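Cardboard box

From my household encyclopedia, entry 19 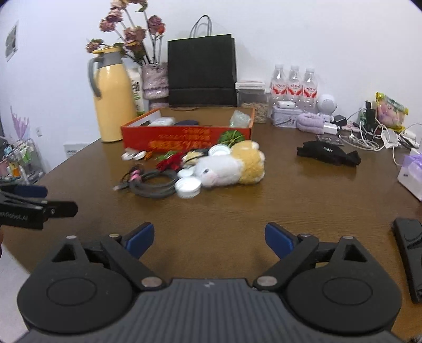

An open orange-red cardboard box on a wooden table.

A cardboard box is a container folded up out of stiff paper board, and I'd bet there are more of them in your home right now than you think (there are 6 in my hallway, and I only moved the once!). Most people say "cardboard" for two different things. One is paperboard, the thin single sheet that cereal comes in. The other is corrugated board, with a wavy sheet glued between 2 flat ones. I use the word for both and so does everyone I know.

Making one

The flat sheet is printed, then cut and creased by a die, and it usually travels flat to save room. The plain shipping kind with four flaps at each end is called a regular slotted container, a name I have never heard anyone say out loud. Gift and food boxes tend to be fancier, with tuck lids, windows and lots of color.

Strength

The waves in corrugated board are called flutes, and they normally run up and down in the walls of a shipping box. Stack a box on its side and it gives in much sooner - I lost a set of soup bowls that way in October. Damp is the other enemy. A box that has sat on a wet garage floor will fold up under a load it used to carry easily.

Reuse and recycling

Clean board can be pulped and made into board again, though the fibers get shorter each time around. Grease is the trouble, so check your local rules before you toss in a pizza box. My neighbor Essam Samir shreds his plain brown ones for compost and swears by it (take the tape off first, it never rots).

See also: Paper bag; Packing tape; Crate

Last edited November 28, 2019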